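Review: Two-Arm Workcell, Utetti Open Day

Utetti opened its demonstration hall to trade visitors in June. The unit under review is a tabletop cell with two arms on a shared front rail, shown handling light fabric goods.

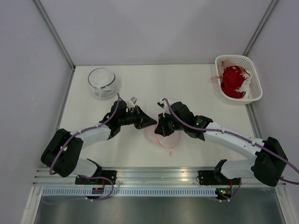

The two grippers nearly meet over a sheer pink item.

Staff stated that the cell had completed 1537 trial picks before the event. Visitors were admitted in groups of 36. The layout is compact, and both arms reach the middle of the table from opposite sides. Cables are clipped along the arms, an arrangement this reviewer considers sound. 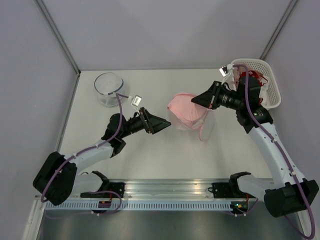 Pink cloth between the grippers, with the bowl and basket behind.

Soft, thin goods are a demanding test, and the choice is to Utetti's credit. The printed guide was less satisfactory: it gave no figures for cycle time.

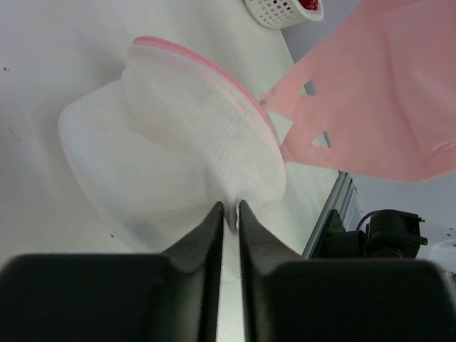

By Teresa Marinho

The wedge-shaped fingers narrow to a blunt tip and can hold a mesh pouch by a single fold. The cell is recommended for training rooms. Buyers with heavier goods should request a separate trial.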